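Whiteboard wiping, month two – where we are

Quick one from the Lotimska bench this time, everybody is busy and I have a slot at the annotation desk in ten minutes.

For anyone who skipped the August issue: we are collecting demonstrations for the board tasks. Wiping, drawing a line, putting the marker back. Two arms, a person driving them, every run recorded from the wrist cameras and from the fixed one. Target is 4000 runs before we train anything serious. We have 2000 that passed review. So halfway, on paper.

On paper becuase the first half was the easy half. Jasmina Berisha went through the reviewed set and most of it starts from nearly the same arm pose, same height, same side. Good for a demo, bad for learning. The policy we trained on it for a quick look did fine from that pose and wandered off from anywhere else. So the second 2000 are going to be messier on purpose. Different starts, different approach angles, a few runs with a deliberate miss and a recovery. Please don't delete your recoveries!! They are the ones we are short of.

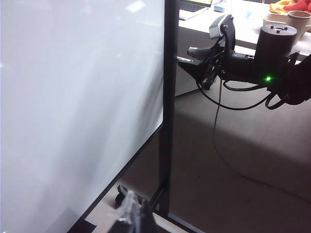
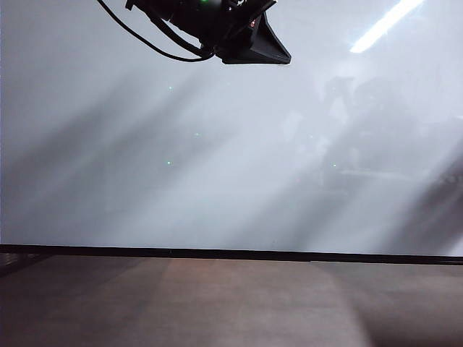
Wrist camera first, then the fixed view. Both with the whiteboard.

Glare. Still the biggest headache. Glossy board, overhead lights, and the reflections move about when you change the camera even a little. Vasilis Kolev wants to keep it all in and let the model deal with it. Elżbieta Krajewska wants a share of the runs done with the lights dimmed so we can compare. We are doing both – Elżbieta's block goes first, then back to normal lighting. Write the lighting in the run notes. Not "ok", not "same as before". Normal or dimmed.

Other bits for operators:

Start pose comes from the card, not from habit. New cards are in the Pesuvum folder.

Park both arms clear of the board before you hit stop. We lost a whole batch to clipped endings.

If a cable snags, stop and mark the run as bad. Don't try to shake it loose with the arm and carry on.

3 runs, then swap drivers. Tired driving shows up in the data, Jasmina can spot it from the gripper traces alone and she will tell you.

The Calgate people have asked for an early copy of the set for their own training. Kastriot Papadopoulos is handling that, so send format questions to him and not to me. Nothing goes out until the second half is reviewd.

Slots for the next block are on the sign-up sheet, mornings are nearly gone. New drivers welcome, ask Ifigeneia Zervas for the practice session first.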